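Aula 2 — Atrito e superfícies com relevo

Pessoal, juntei aqui o que falei na quinta, porque sei que corri um bocado no fim!

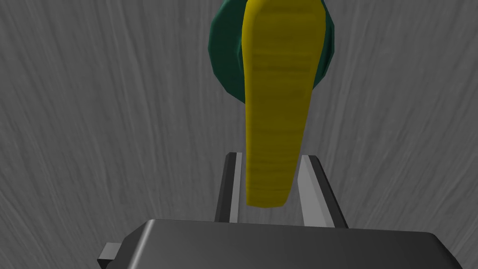
O atrito estático é aquele que segura a caixa antes de ela começar a deslizar, e o cinético entra depois (quase sempre menor). No exercício 16 eu uso a rampa de 22 graus — façam o desenho das forças primeiro, por favor, eu insisto nisso todo ano. O coeficiente sai da tangente do ângulo crítico. Para a próxima, leiam o capítulo do Thampi.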